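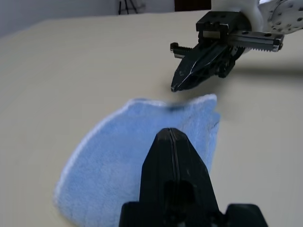

Trygve Öberg wrote in to say the Prallent is the first pair of closed headphones he hasn't wanted to tear off after an hour, and could I please put up a proper page about them instead of the two lines I had before. Fair enough, Trygve! So this is the longer version, written by me at my kitchen table with the things on my head.

Prallent closed-back headphones, by Halvorsen
Price: $467
In stock: yes, black or gray

I've sold Halvorsen gear for 9 years now and I have my grumbles with them (the boxes are enormous, the manuals are tiny), but I keep going back to their sound. The Prallent is a wired, over-ear, closed-back model. It doesn't have Bluetooth or an app or a battery to charge. You plug it in and it plays. The bass goes low without getting thick, and voices sit right up front where I like them. If you want huge, sparkly highs you may find it a bit polite up there - I did for the first week or so, and then I put on my old headphones again and they sounded like a drawer full of forks.

They are easy to drive. My phone with a cheap dongle gets them plenty loud, and my little desk amp only needs to be at nine o'clock on the dial. A better amp does tighten up the low end, so if you already own one, use it!

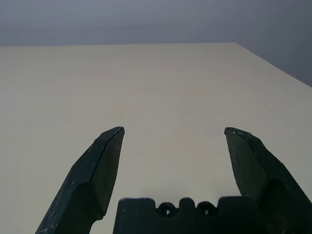
The pads come off with a quarter turn, left for the left cup and right for the right cup, and they click when they're seated. Please listen for that click. Hedvig Magnusson sent hers back for having no bass on one side, and the pad was only sitting crooked (sorry, Hedvig, but it's a useful story). Glasses wearers should look at the velour pads, which are softer and let the thick arms of my own reading glasses through without much leak. They cost $30 extra and take a little bass away.

What comes with them:
Headphones with leather pads fitted
Short cable with a 3.5 mm plug
Long cable, 15 feet, with a screw-on 6.3 mm adapter
Soft carry bag

The long cable is really long - great if your amp is across the room from the couch, a nuisance anywhere else. Both cables plug into the left cup and lock with a twist, so don't just yank. Spare cables are usually here, though the gray ones sell out quickly and the next lot isn't due until November.

How they compare: the Clisside is cheaper and lighter and has more punch, and I'd pick it for the train. The Avport is open-backed, so it's airier and wider, but everyone in the room hears your music too. For late evenings with somebody asleep next door I'd go for the Prallent every time.

Want to try a pair first? Send me a note through the contact form and tell me what you listen to and what you'll plug them into. I answer in the mornings, usually before ten.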